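Firnar Completes Recording of Floor Slabs and Wall Monuments at Ledgate Church

10/3/26
By Américo Cordeiro, Firnar

LEDGATE. Firnar has completed a measured record of the floor slabs, wall tablets and brass indents inside the parish church at Ledgate. The record covers 457 monuments and fragments, of which 413 carry at least one legible word. The remainder are blank, worn smooth, or covered by fixed furniture that could not be moved under the terms of the permit.

The last full transcription of the church was made by hand and exists as a bound notebook with no plan attached. Entries in the notebook are ordered by family name, and a reader who wants to find a particular slab on the floor has to search for it. The new record assigns each monument a number by position, beginning at the north door and running east along each aisle in turn. The notebook reference is given beside the new number wherever a match could be made.

Inscriptions were read under low-angle light from at least two directions. Letters that could be read from one direction only are printed in square brackets. Letters supplied from the notebook, and no longer visible on the stone, are printed in italics. Original spelling and line breaks are kept. Contractions are not expanded in the main transcription but are expanded in the index.

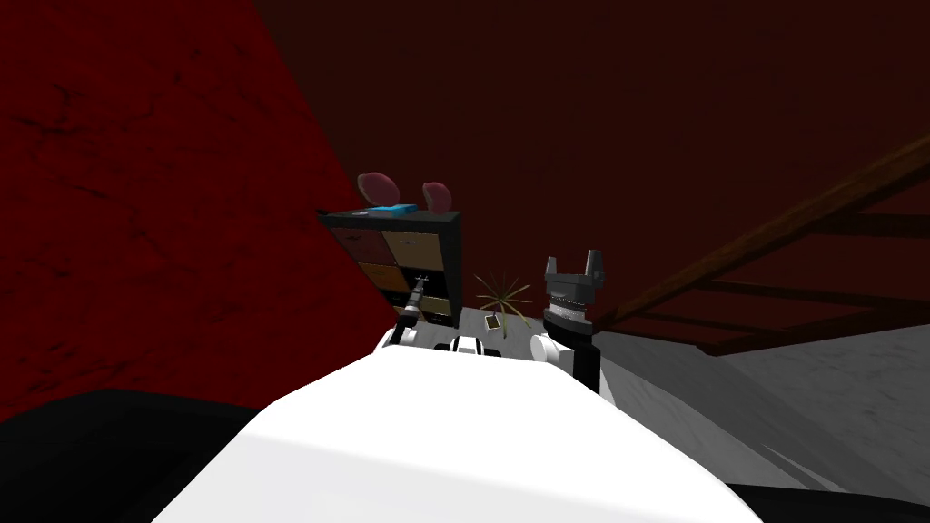 Page last changed: December, revision 2

The earliest dated stone in the record is a ledger slab in the north aisle bearing the year 1688. It commemorates a wool dealer and his wife, and has a shield cut in shallow relief above the text. The lower third of the shield is lost. Several undated slabs are probably older, judging by the letter forms, but no date has been assigned to them in the published tables. Empty indents for brasses have been drawn at one-tenth scale, with rivet holes and traces of pitch marked.

One correction to the notebook should be noted. Two slabs near the chancel step were listed there as a single monument, apparently because the inscription on the first ends partway through a line. They are of different stone and name different families. They now have separate entries, and the family index has been amended.

"The plan is the part people have been asking for," said Américo Cordeiro, who directed the work for Firnar. "The transcriptions can be argued over for years. The positions had to be fixed before the heating pipes go in."

Records are held in Curance, the catalog system used for Firnar's earlier church surveys. Each entry gives the number, position, material, dimensions in inches, transcription and condition on a four-step scale. A printed copy of the plan and index will be kept in the vestry. Requests for the drawings of indents should be made in writing and should quote the monument number.

Corrections to readings are accepted from the public. A correction should state the monument number, the line, the proposed reading and the evidence for it. Accepted corrections will be entered with the contributor's name unless asked otherwise.

Comments

M. Tranter
Is the churchyard included or only the interior? My family are outside by the south wall.

Firnar
Interior only. The churchyard is not covered by the current permit.

oldwoolpack
The shield on the north aisle slab was complete in a rubbing my aunt made. I still have it, rolled up. Where should it be sent?

Firnar
Please do not mail the original. Write to us with the measurements first and we will arrange to copy it.

J.P.
Inches, good. The index has Hallam under both spellings but the second one points to the wrong number.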